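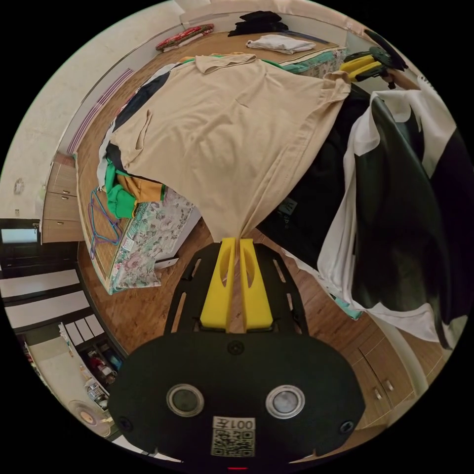
4. Recording the garment set

Section 4 covers recording for the two-hand cloth study. The earlier results, from July, used towels only. Garments are harder for the policy to learn, and most of our failed runs came from a poor first grasp.

4.1 Before recording
1. Pair the left and right grippers in Podton and wait for the status lights.
2. Put the clothes down in a mixed heap. Do not sort them by color.
3. Record 15 seconds with both grippers held still. Clerell uses this part to line up the two clocks.

Note: Leave ordinary household items where they are. The test rooms are furnished too.

4.2 Lifting a garment
1. Take hold of one edge with the first gripper and close the fingers fully.
2. Take a second corner with the other gripper and draw the cloth out between them.

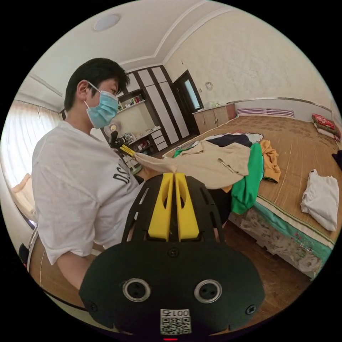
3. Lay the garment down and open both grippers before moving away.

Caution: Do not pull hard on knits. The fingers slip and the width reading jumps.

4.3 Between takes
Mix the heap again after every take. Over 150 takes, Atif Rizvi found that a heap left as it fell gave nearly the same first grasp each time - the policy then learned the heap and did poorly on new ones.

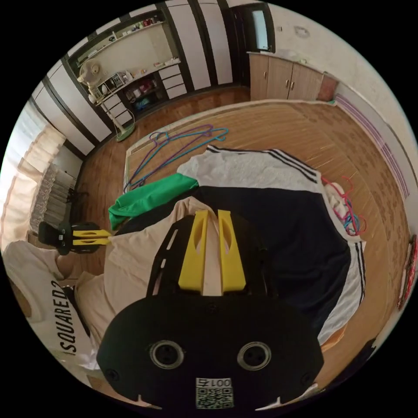 Stop after 20 takes and repeat the still recording. Clock drift is small but it adds up, and takes with drift over 100 milliseconds are dropped at import.

4.4 Checking a take
Play back both views side by side. Keep the take if each grasp can be seen in at least one view.
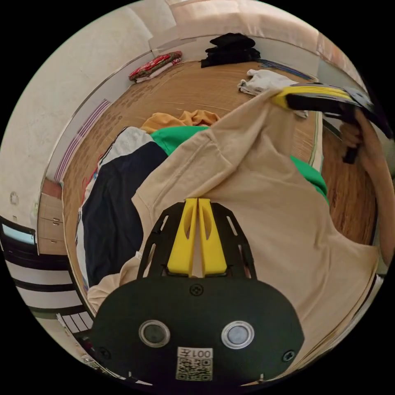
Cloth often covers part of a view during a lift, and this alone does not spoil a take. Mark it "covered" and go on. Send questions on labels to Verena Oberholzer.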